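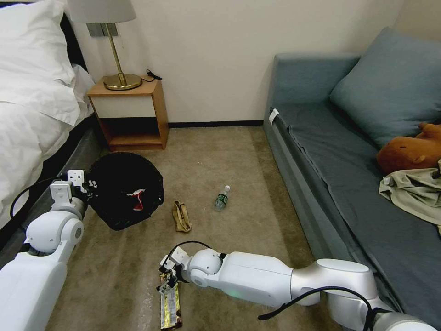
Witbridge service robots, week 7: the cable fault

On the litter-clearing task the right arm stopped with fault 535, joint torque too high. The motors were sound. A cable had snagged at the elbow.
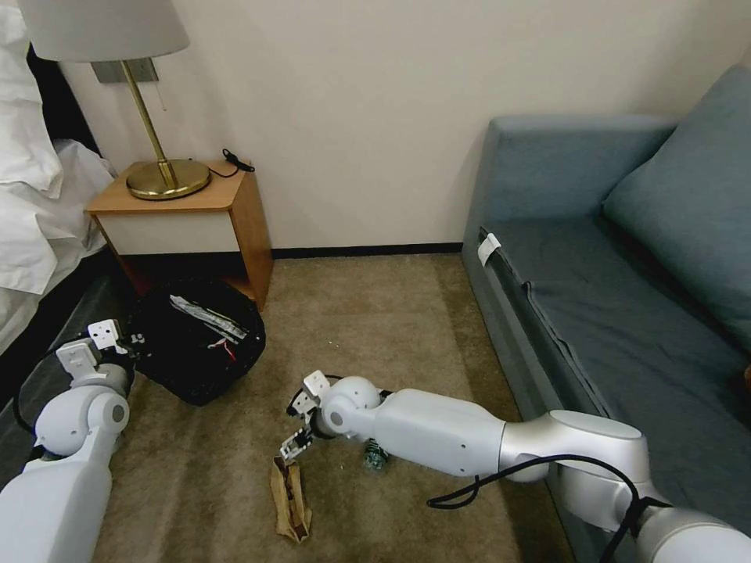
The arm tried to push through the snag for 3 seconds before it stopped. The limit had been set too high.
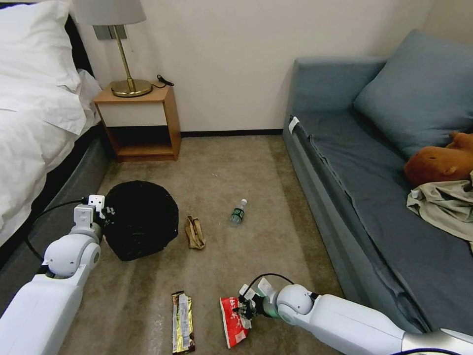
Kyriaki Sfakianakis asked whether a lower limit would cause false stops. It may. Test it at half speed first.
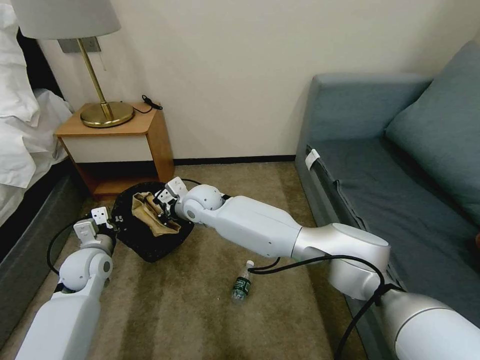 Before Thursday, read section 2 on cable routing. Note how the cable loops along the outside of the right arm, and mark where it could catch.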